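Testidel 40 Solid Surface Countertop Sheet
Product information, Imerbridge Surfaces

The Testidel 40 is a solid surface sheet for kitchen counters, laundry room tops and vanity tops. It is made from acrylic resin with a mineral filler and is the same color through its full depth. Scratches can be sanded out on site, and joints are bonded with color-matched adhesive.

Sizes and supply

Standard depth: 650 mm, front edge eased
Overhang without support: up to 88 mm
Joint adhesive: Hudec two-part, supplied in cartridges
Finishes: matte or satin
Color range: Ura (eight plain colors, no pattern)

Sheets are shipped flat, face to face, with a film on the upper side. Store them flat on a level base. A sheet that has been stored on edge may take a bow that does not come out during fitting. Leave the film on until all cutouts have been made.

Fitting

Cabinets must be level to within 2 mm over the full run. Support the sheet on a perimeter frame and add a cross rail on each side of any sink or hob cutout. Round all inside corners. Square inside corners are the usual cause of cracks and are not covered by the warranty. Leave an expansion gap at each wall and fill it with flexible sealant - never with the joint adhesive.

Dark counters and bathroom products
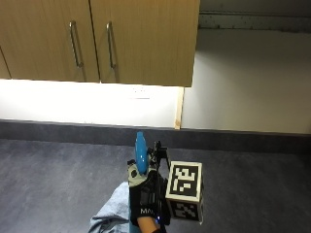
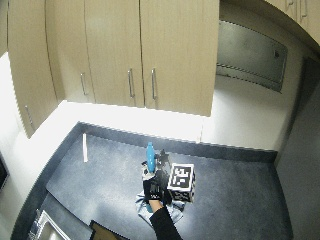
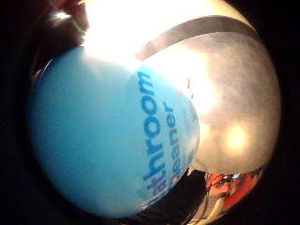 Dark colors in the Ura range show water marks, dust and fine scratches sooner than the pale ones. For daily care, use warm water, a small amount of dish soap and a soft cloth, then dry the surface. A bathroom cleaner like the one with its name in dark blue letters on a pale blue container should be checked before use, as many products of that type contain acid for removing scale. Read the label, test on a hidden area such as the underside of the overhang, and rinse well. Drain openers and paint strippers must not be used at all. If either is spilled, flush the area with plenty of water and wipe it dry.

Light scratches in the matte finish can be removed with a fine abrasive pad and water, working in small circles. Satin tops need a further pass with polishing compound. Deep cuts should be referred to the fitter.

Always use a trivet under hot pans.

Samples of all Ura colors can be ordered by the trade and by private customers. Sheet revised Aug 5, 2018. Replaces the May issue.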